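The Chair Cover Comes Back
Slipcovers, ties and a little lace are turning up in dining rooms again

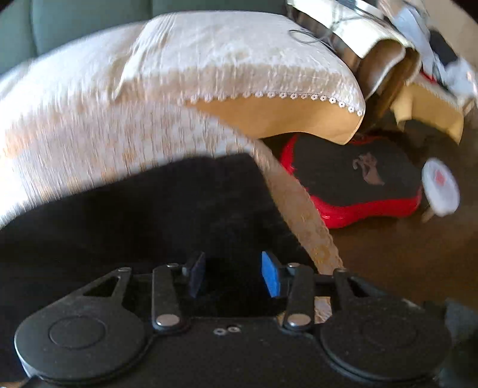 It was the crumbs that did it, one reader in Brasby wrote to us in January, after we asked who still covers their dining chairs. She had wiped down the same upholstered seats every evening for years. Now she pulls the covers off, shakes them out the back door and puts them on again before breakfast.

More than 67 readers answered that question, and most of them were on her side. Some inherited their covers along with the chairs. Others bought plain ones and added a trim. A few make them from old tablecloths, and cream is the color that came up most often, usually to go with a cloth already on the table.

The basic cover is a simple thing. It has a panel for the seat, a skirt or edging that hangs over the side, and some way to hold it down. Elastic is the easiest to sew and the first part to wear out. Ties last longer, but they have to be done up at each leg, and on a set of chairs that gets old fast. One reader uses elastic at the front and ties at the back and has had the same covers for 15 years.

Measure the seat at its widest point, then at the back, where many seats narrow. Curved fronts need a paper pattern. Lay newspaper over the seat, crease it along the edge and cut on the crease. Leave 3 inches for the drop if you want a scalloped border to show properly. A shorter drop tends to flip up when someone sits down.

Lace and fringe should be washed before they are sewn on. Cotton lace can shrink more than the cloth it is attached to, and a puckered edge is hard to press flat afterward. Fringe tangles in the machine. Put the covers in a mesh bag or tie the fringe in loose bunches.

At Papadopoulos, a fabric shop on the main street in Brasby, remnants long enough for a seat cover sell for 7 dollars apiece. The shop keeps them in a bin by the register, and woven patterns go first. Triltarent, the upholstery workshop two doors down, will cut and hem a set from cloth you bring in, though the wait runs to several weeks before the holidays.

Loose cushions are another matter. Several readers put them on top of the covers and found that they slid off onto the floor. A square of rubber mesh under the cushion helps. So does a button at each back corner, with a loop on the cushion to match.

Dark seats show lint through a thin cover, and velvety ones grip the cloth so it bunches. A cotton lining fixes both. It adds an evening of sewing and makes the covers slower to dry, so hang them by the back edge with the trim at the bottom.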